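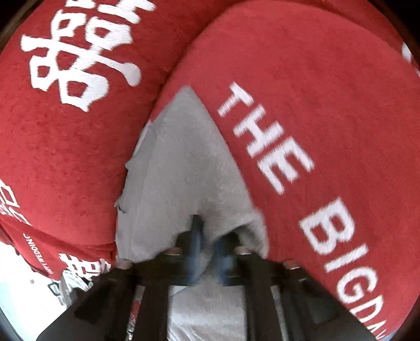 Hard water and the second rinse

Apr 8, 2014

The house we moved into last June has well water. The seller's paperwork listed the hardness as "moderate," which I took at face value until the first kettle scaled up. I sent a sample to a lab and got back 290 milligrams per liter as calcium carbonate. Divide by 17.1 to get grains per gallon, the unit most American appliance manuals use, and the answer is just under 17. Anything over 10.5 is usually called very hard.

I've been keeping notes on what that does to laundry, partly for my own use and partly to answer the people who wrote in after the dishwasher post. What follows covers top-load and front-load machines, powder and liquid, and one long detour about rinse water.

Start with the chemistry, which is short. Calcium and magnesium ions bind to soap and form an insoluble curd. Modern detergents are mostly synthetic surfactants and don't curd the way bar soap does, but the minerals still tie up part of the dose. What's left has less to work with. The usual fix is to add more detergent, and the usual result is a load that holds residue, because the rinse was sized for the normal dose.

Cotton terry and anything with a deep pile show it first. The surface area is large and the loops hold water until the spin. When that water leaves by evaporation, whatever was dissolved in it stays on the fiber. A stiff towel is stiff for two reasons, mineral deposit and the way the cotton fibers stick to each other as they dry, and I can't separate the two with anything I own. Tumbling breaks up the second. It does nothing for the first.

My method was simple. I took old hand towels from one pack, split them into two piles, and washed each pile on its own for as long as I could keep the routine going. Pile A got the dose printed on the box for soft water and one rinse. Pile B got the hard-water dose and two rinses. Both were line dried in the basement, where the humidity stays fairly steady. Every tenth wash I dried one towel from each pile on low until the weight stopped changing, then put it on the postal scale.

The heaviest gain was in pile A. One towel that started at 111 grams had put on a little over three grams by the time I quit. Some of that could be body oil or leftover surfactant. To check, I soaked it overnight in warm water with white vinegar, rinsed it twice in distilled water, and dried it again. Most of the gain went away. Vinegar dissolves carbonate and doesn't do much to oil, so I'm fairly confident that most of what came out was scale.

Pile B gained less than the scale can reliably measure.

Nestor Belmonte, who used to maintain the machines at a hotel laundry and now answers my email more patiently than I deserve, objected to the design. I changed two variables at once, the dose and the rinse, so I can't say which one did the work. He is right. I'd guess the dose matters more for cleaning and the rinse matters more for feel, but that's a guess, and the towels have since been cut up for rags.

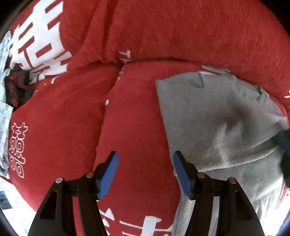 The rinse itself deserves more attention than it gets. Each fill dilutes whatever is left in the fabric after the previous spin. If the load holds two gallons after spinning and the machine adds eighteen, the concentration falls to a tenth. A second rinse takes it to a hundredth. A front loader uses far less water per fill, so each rinse dilutes less, and the maker compensates by running more of them. Mine runs three on the default cycle. If you press the button labeled Quick it runs one, a fact I found on page 34 of the service manual and nowhere in the owner's guide.

There's a catch with hard water. The dilution applies to detergent and dirt. It does not apply to the minerals, which arrive fresh with every fill. You could rinse until the well ran dry and the last water in the cloth would still be at 290. The only thing that reduces it is spinning harder, so less of that water is left to evaporate. I now use the highest spin the fabric allows, with delicates and anything that has a rubber backing as the exceptions.

Three products came up in the comments, so I tried them.

Kalosia is a powdered builder, mostly sodium citrate going by the label. It goes in with the detergent and holds the calcium in solution so it can't interfere. It dissolved completely in warm water and left grit in cold. With it I could drop back to the soft-water dose and get the same result on a cooking oil stain, judged by eye under the same lamp. I'm still using it.

Jaklow is an in-line cartridge that screws onto the supply hose. The package says it conditions the water. My test strips read the same before and after, which doesn't prove it does nothing, since some of these systems claim to change how the scale forms without removing it. I saw no difference in the drum or on the fabric after two months. It also slowed the fill enough to trip the timeout on my machine twice. I took it off.

Negi is a rinse additive, citric acid with a fragrance. It works roughly the way the vinegar did. The fragrance is strong and stays in a closed cabinet for a long time. Plain citric acid from the canning aisle costs a fraction as much, and a teaspoon in the softener drawer is plenty. Don't use it, or vinegar, in the same load as chlorine bleach. The combination gives off chlorine gas.

The real answer is a softener. I priced one from Bultia, a basic single-tank model on a timer, at $524 before the plumber. It would treat the whole house, with a bypass for the outside taps and, if I can route it, the kitchen cold line. The running cost is salt and the water used for regeneration, which goes to the septic system. The advice I've found on softener brine and septic tanks is contradictory, and I haven't read enough of the original work to have an opinion. If you have a link to an actual study and not a salesman's page, please send it.

Some smaller notes from the log:

Liquid detergent did better than powder in cold water and worse in warm. I only had one brand of each.

Dryer temperature made no difference I could measure to the weight of the deposit.

Fabric softener makes a scaled towel feel better and absorb worse. A drop of water sat on the surface of one for 10 seconds before it went in. An untreated towel took it immediately.

The inlet screens on the fill valve clog sooner than you'd expect. Shut off both taps, unscrew the hoses, pull the screens with needle-nose pliers, and leave them in vinegar for an hour. Put the washers back the same way around. I had a slow leak for a week from getting that wrong.

Next I want to redo the towel test with four piles, as Nestor asked, and a better scale.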